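Objet : Re: [domotique-bricole] Les machines et le linge, on en est où ?
Date : mars 2021

Salut Liviu, salut la liste,

Je réponds en dessous de ton message, j'ai coupé le passage sur les aspirateurs parce qu'on a déjà fait le tour de la question en janvier (et que je n'ai aucune envie de relancer la guerre des tapis à franges).

Liviu Sârbu a écrit :
> Mon beau-frère m'assure que d'ici 2 ans on aura tous un robot
> qui plie les chemises à la maison. Il a vu une vidéo. Moi, j'ai
> travaillé à la blanchisserie Stanciu, on avait une plieuse pour
> les draps et il fallait encore quelqu'un à l'entrée pour
> présenter les coins. Est-ce que quelqu'un ici a regardé le sujet
> sérieusement, ou bien on nous vend du vent ?
> Et tant qu'à faire : pour le repassage, même question.

Alors, sérieusement, je ne sais pas si c'est le mot, mais ça fait un moment que je lis tout ce que je trouve là-dessus, et ton histoire de coins, c'est exactement le nœud du problème ! Ta plieuse savait très bien plier. Ce qu'elle ne savait pas faire, c'est attraper un drap en boule au fond d'un chariot et comprendre par quel bout le prendre. Quand j'étais chez Bandard, à l'expédition, on avait pareil avec les housses : la machine à ensacher tournait toute seule du matin au soir, et à côté il y avait deux personnes qui démêlaient. J'ai encore le chiffre du panneau en tête, 332 housses pour la meilleure équipe. Sans les deux personnes, zéro.

Un carton, ça garde sa forme quand on le lâche. Un torchon, non. On le prend par un bord, le reste suit comme il veut, un pli cache l'autre, et l'ourlet qu'on cherchait est passé dessous. Nous, on le retrouve du bout des doigts en pensant à autre chose (moi, au dîner, en général). Une pince n'a que deux doigts, et ce qu'elle sent avec, selon les modèles, c'est pas grand-chose. Du coup il faut deux bras qui se mettent d'accord, et une caméra qui arrive à voir le tissu alors que les pinces sont justement devant.

Et puis il y a la table ! Ma nappe à moi est à carreaux et je perds déjà mes serviettes dessus, alors une nappe fleurie avec du papier peint à motifs derrière, je vous laisse imaginer le boulot pour un logiciel. Tout le monde n'a pas un plan de travail blanc de laboratoire à la maison. 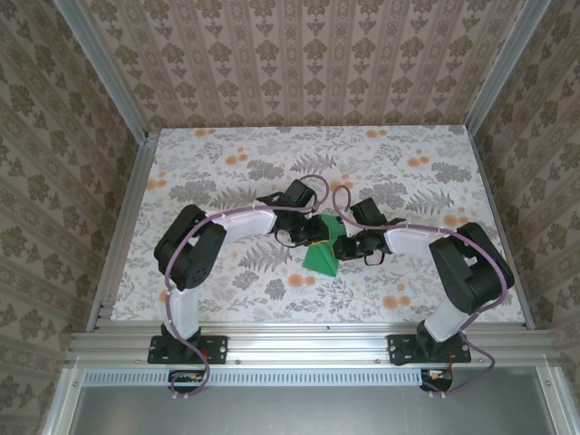 Les deux bras sur le tissu vert, et ensuite la nappe à hauteur de pinces :

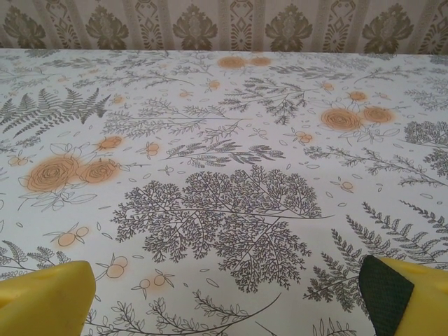
Donc pour ton beau-frère : 2 ans, je n'y crois pas une seconde. Un torchon bien à plat, sur une table fixe, avec des bras vissés devant, oui, je veux bien. Une chemise à l'envers sortie de la machine avec une chaussette coincée dans la manche, c'est un autre métier. Et il faut encore compter le bac à vider, la pile à ranger dans l'armoire, et l'armoire à ouvrir.

Pour le repassage, je passe mon tour, le fer chaud au bout d'un bras me fait un peu peur. Par contre je serais preneuse de retours d'atelier. Il me semble que quelqu'un de chez Kalby avait parlé ici d'une table de tri pour les tabliers, avec une pince qui déposait sur tapis. Si tu nous lis, ça marche toujours ? Elle ratait combien de prises sur 100 ? Et qui ramassait ?

Ah, et Liviu, si tu as gardé la doc de la plieuse Stanciu, scanne-la, ça m'intéresse vraiment, surtout la partie sur l'entraînement des rouleaux. Envoie-la plutôt en direct que sur la liste, le serveur bloque les grosses pièces jointes.

Bises à tous,
Maud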